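Lunch at Ehlers, and a few notes on eating out near work

20 July 2018

I have been meaning to write up Ehlers since February, when I first ate there, but I wanted to go back a few more times before saying anything. I have now been often enough to have a favourite table and to know which days the soup is worth having, so it seems fair to start.

Ehlers is on the corner past the tram stop, in what used to be a shoe shop. You can still see where the shelves were fixed to the wall on the left as you go in. It seats 50 if the back room is open and a good deal fewer if it isn't, and at lunchtime the back room is usually closed, so get there before half past twelve or be ready to wait. They don't take bookings at lunch. In the evening they do, and I would make one for a Thursday or later.

The menu is short. At lunch there is a soup, two hot dishes, one cold plate and whatever tart is on the counter. The hot dishes change every week and are written on a board behind the till, in handwriting that takes some getting used to. I stood there for a good minute on my second visit trying to work out what "brased fenel" was before I realised it was just what it said, minus two letters.

My first meal was the pork shoulder with lentils. The pork had been cooked for a long time and came apart with a fork. The lentils were a bit under-salted and there is no salt on the tables, so you have to ask. They bring it in a small dish, without any fuss. I have asked every time since, and I now think the kitchen simply has a lighter hand than I do.

The soup is the thing to order if you are only having one thing. I have had it seven times. Leek and potato twice, carrot, white bean, tomato with rice, a green one that was mostly peas, and a pumpkin one that I will come back to. It comes with two slices of brown bread and a proper piece of butter, and if you finish the bread they will usually offer you more. The white bean was the best of them. It had a spoonful of something sharp and herby on top, parsley and lemon I think, and I would have eaten a second bowl if I had not had a meeting.

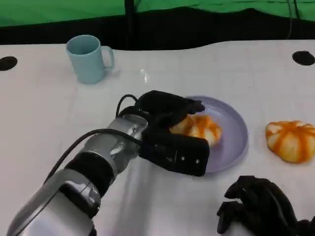 Striped pumpkin shape on a lavender plate.

The pumpkin soup was the one I liked least. It was sweet, and the ginger in it did not help. Hanneke Smits, who I used to share an office with and who has eaten at Ehlers more often than I have, disagrees with me completely about this and says it is the only one she goes in for. She also puts sugar in tomato sauce, so make of that what you will. They had it on well into spring, which seemed late to me, and I was glad when the peas took over.

Prices

The soup with bread is 6.50. Hot dishes are between 11 and 14, and the cold plate is 9. The tart is 4 a slice, which sounds a lot until you see the slice. Coffee is ordinary filter coffee and comes in a pot if there are two of you. You pay at the till on your way out, and you have to remember what you had, as they do not always write it down. I have twice had to remind them about a coffee.

Service

Quick at noon, slow after one. The same two people seem to do everything at the front. The owner comes out of the kitchen now and then to carry plates when it gets busy, and she does not stop to talk, which suits me at lunch. In the evening she is more likely to come to the table. She told us she had cooked in hotels for 17 years before taking on this place, and that the thing she misses is having somebody else to wash the pans.

I have had one bad visit. It was a wet day, everyone had come in at once, and my food took 50 minutes to arrive. When it did come it was the wrong dish. They took it away, brought the right one fairly quickly and took the tart off the bill. I would have liked someone to come over and say there was a delay, as I could have had the soup and gone. But it was once, and I have not had to wait like that again.

Evenings

I have only been twice in the evening, so take this part with some caution. The back room is open, the lights are lower and there are cloths on the tables. The menu is a little longer, with three starters and four mains. Nele Verschueren came with me the second time. She doesn't eat meat, and I had rung ahead to ask what there would be for her. They said there was always one main without meat or fish and that it was never just a plate of side vegetables. On the night it was a baked onion filled with barley and cheese, with a mustard sauce, and Nele ate all of it and then the end of my potatoes.

I had the trout. It was a whole fish, a bit dry near the tail and very good everywhere else, with butter and capers. For pudding we shared a plum tart and a dish of baked custard. The custard had a skin on it, the way my grandmother made it, and I know that some people can't stand that. I like it.

The wine list is one side of a card. I know very little about wine and had a glass of the house white both times. It was cold and dry and cost 4.50. Nele had cider, which they keep by the bottle, and said it was flat. They opened another one for her and it was much the same, so perhaps that is how it is meant to be.

Noise is the one real problem in the evening. The back room has a hard floor and a low ceiling, and a table of nine next to us made it hard to hear anything at all. If you go with someone you want to talk to, ask for a table in the front by the window. It gets a draught from the door but you will be able to have a conversation.
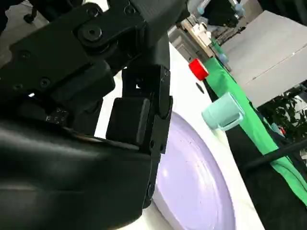
Where else I have been eating

A couple of people asked in the comments on my last post whether I still go to Rasten. I do, but less. The cook changed over the winter and the portions got smaller at the same moment the prices went up. The fish pie is still good. They have stopped doing the cabbage salad that came with everything, and now it is a few leaves with bottled dressing. If you are after a quick sandwich it is still closer than Ehlers and they are faster, and the bread is from the same bakery it always was.

I tried Tasent as well, the new one across the canal. It is a very smart place with tall stools, and I am not someone who enjoys eating on a tall stool. I had a flatbread with aubergine and yoghurt, and it was fine. It was also 13.50. There was loud music on at a quarter past twelve with four people in the room. I might try it again when I don't have to be back at my desk, because the desserts on the counter looked good and I did not have time for one.

For anyone bringing children, I would say Rasten before either of the others. They have high chairs and a small menu that isn't all chips. Ehlers has one high chair, kept in the corridor by the toilets, and you need to ask for it. The toilets themselves are down a flight of steep stairs — worth knowing if you have someone with you who finds stairs hard. The front door has a step too, though not a high one.

Opening times

Ehlers is closed on Mondays and on Tuesday evenings. They close for two weeks in August as well, and the dates go up on a sheet of paper in the door. It wasn't up yet when I looked this week. Lunch is from half past eleven to two, and the kitchen does stop at two. I came in at five to and got soup, but I could see I wasn't popular.

Parking is on the street and is hopeless. The 281 bus stops outside the chemist, two minutes away, and the tram is closer still. I walk from work and it takes me nine minutes if the crossing is kind.

I still want to try the cold plate. Every time I go I mean to have it, and then I see what the soup is. Hanneke says it is mostly cheese with a pickled egg and some ham, and that the pickled egg is very good. If the warm weather keeps up I will have it next week and add a line here.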